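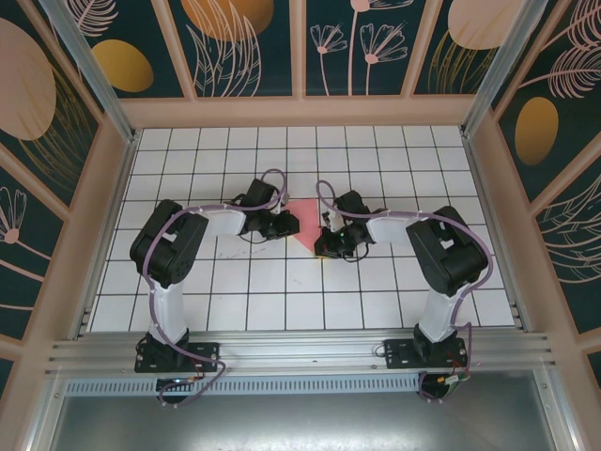
Thursday, November 26, 2020

Notes on the two-arm gripper comparison

This entry records the second round of tests on the two-arm bench. The first round, posted in January, dealt only with the arms and their servo settings. Readers who wrote in afterward asked for a fair comparison of gripper fingers, and the present round was planned to answer that request.

Two sets of fingers were compared. The first is the standard set from Clusuvard, supplied with the arms and used without change. The second is the Clallemby set, which is narrower at the tip and is sold as a replacement. Both fit the same wrist, and changing from one to the other requires a small hex key and a good deal of patience with the cable.

The task was kept the same throughout. A flat pink triangle is placed on the tiles between the two arms, point toward the operator. Both grippers approach it from the sides, close on it, lift it clear of the floor, hold it level and set it down again. A trial was counted as a success only if the piece stayed in both grippers until it was released. A lift completed by one arm while the other lost its hold was recorded as a failure, however good it looked.

Thin, flat pieces are a severe test for any gripper of this size. A block can be approached with an error of several millimeters and still be picked up. A flat piece requires the lower finger to find the gap at the floor, and the joints between the tiles make matters worse, as a fingertip can catch on one and stop short. The servo then reports a load and the controller takes it for a grasp.

In total, 850 trials were run, divided equally between the two sets of fingers. Of these, 822 were kept. The remainder were set aside when the controller lost contact with one of the wrist servos and the log could not be trusted. I had suspected the fingers at first, and spent most of an evening on them before looking at the connector.

The Clallemby fingers were better at getting under the edge of the piece. The difference was plain in the first session and did not fade with practice. They were less satisfactory once the piece was in the air. The narrow tip allows the triangle to turn slowly about the point of contact, and the other arm must then correct for it. 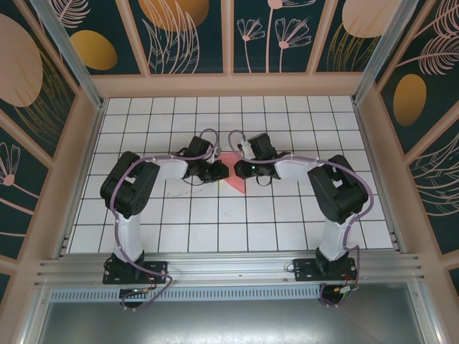
The Clusuvard fingers behaved in the opposite manner. They missed the edge more often and pushed the piece across the tiles, but a grasp once made was firm, and the release was cleaner. For work with thicker parts I would see no reason to replace them.

Cable routing deserves a separate paragraph. The lavender cables are clipped along each arm and left with a generous loop at the wrist. An earlier arrangement with a shorter loop pulled against the wrist at full reach and shifted the closing position by a small but repeatable amount. Any reader who sees one arm consistently miss to the same side is advised to check the slack before changing the calibration.

The controller was the Zamudio board, with its release 6 software. A Lusville controller was also tried for 23 trials, which are not included in the totals given earlier. Its motion was smoother on the approach, but it offered no convenient way to start both arms from a single command, and the slight delay between them was enough to rotate the piece before the second gripper had closed. The maker has said that a later version will address this, and I will test it when it is available.

The Clallemby fingers will remain on both arms for the present. The next round will use the same triangle with a thin rubber pad added to each fingertip, and the closing force will be reduced to suit. The trial sheets for this round can be requested through the contact page.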